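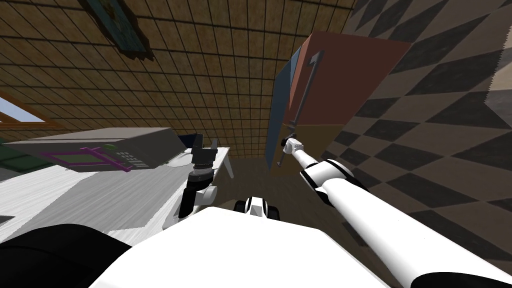 4. Hanging pictures and mirrors with the Merby rail

Read this section through before you drill. It covers the Merby 900 rail and the two sliding hooks supplied with it. For the corner joiner, see section 6.

4.1 Before you start

You will need a pencil, a spirit level, a tape measure, a drill and a cross-head screwdriver. The wall plugs in the bag are for brick and block. For plasterboard, buy hollow-wall fixings that suit the thickness of your board.

Caution: Check for cables and pipes with a detector. Do not drill directly above or below a socket or light switch.

Caution: On tiled walls, turn off the hammer action and use a tile bit until you are through the glaze.

4.2 Marking out

1. Hold the rail against the wall at the height you want and make a light pencil mark at one end.
2. Rest the spirit level on the rail and draw a line along its lower edge. Trust the level and not the ceiling line, as ceilings in older houses often run out of true.
3. Mark the fixing holes through the slots. The outer holes should be at least 28 mm from any corner or door frame.
4. Take the rail down and check the marks once more with the tape.

Note: If your wallpaper has a strong repeat, such as stripes or diamonds, a level rail can look crooked beside it. Paper is often hung slightly off plumb. Step back to the doorway and look before you drill. You may prefer to move the rail up or down a little so that it sits away from an obvious line in the pattern.

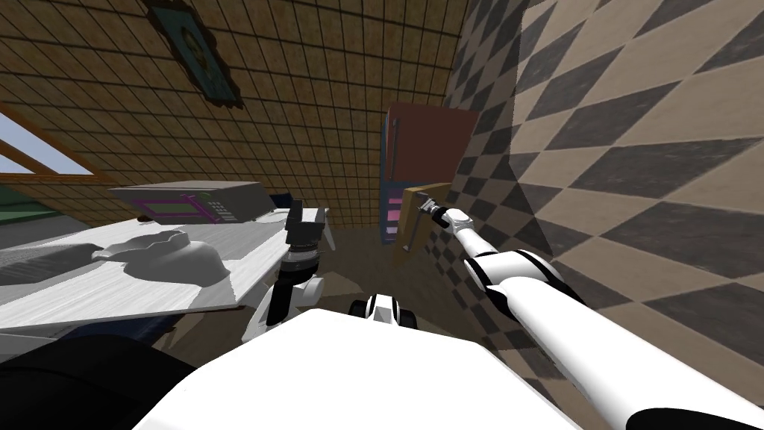 4.3 Fixing the rail

1. Drill each hole to the depth of the plug and brush out the dust.
2. Push the plugs in until they are flush with the wall. If a plug spins, take it out and fit the next size up.
3. Offer up the rail and put in the centre screw first, leaving it slightly loose.
4. Put in the end screws, check the level again, then tighten all the screws by hand. A power driver can strip the plugs.
5. Press the end caps on – they click when they are home.

4.4 Hanging the picture

1. Slide both hooks on to the rail and set them a little closer together than the width of the frame.
2. Fit the cords to the D-rings on the back of the frame. Use 2 mm cord for pictures and the steel wire (sold separately) for mirrors.
3. Lift the frame and drop the loops over the hooks. Ask someone to help with anything wide or heavy.
4. If the frame hangs at a slant, turn the thumbwheel on the lower side until it comes level.
5. Stick the felt pads to the bottom corners to stop the frame shifting when doors are shut.

Caution: Do not hang glazed frames over a bed or cot.

4.5 Looking after the rail

Wipe with a dry cloth. Check the screws after the first month, and again whenever you change what is hanging.

Questions about this guide: Ruaridh Shearer, Merby customer help | © Merby Home Fittings | Back to top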